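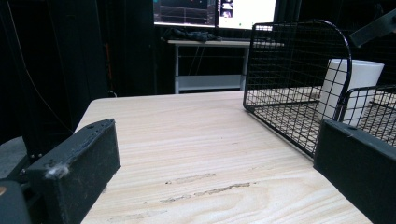

Carys Llewellyn reckons you should never oil a table in the room where you intend to eat that evening, and having got through a tin of Grirkano Hard Oil in March with the windows shut, I have come round to her view. Supper tasted of linseed. So did breakfast.

Grirkano comes in a squat tin with a lid designed by someone who hates fingernails. Inside are 400 ml of something the colour of weak tea. The label promises a finish "in one easy evening", and I suppose it is one evening, if you live near the Arctic Circle at the right time of year. My first coat went on at seven and was still tacky when I came down for toast.

The second coat behaved better. I used less of it, wiped it off sooner and swore at it throughout, and any of those may have helped. By the third the grain had come up nicely and water sat on top in beads. Red wine did the same, for the nineteen minutes I could bear to leave it.

It won't hide old damage. Scuffs need sanding first, which the label mentions in very small type, beneath a drawing of a happy badger.

At £19 a tin it costs more than Pillel, which goes on thinner and smells only of a mild headache. Pillel needs topping up every few months, though, and I know myself. Grirkano ought to suit people who want to do the job once and complain about it for years.

Four stars. One off for the lid, which I have now bent beyond closing.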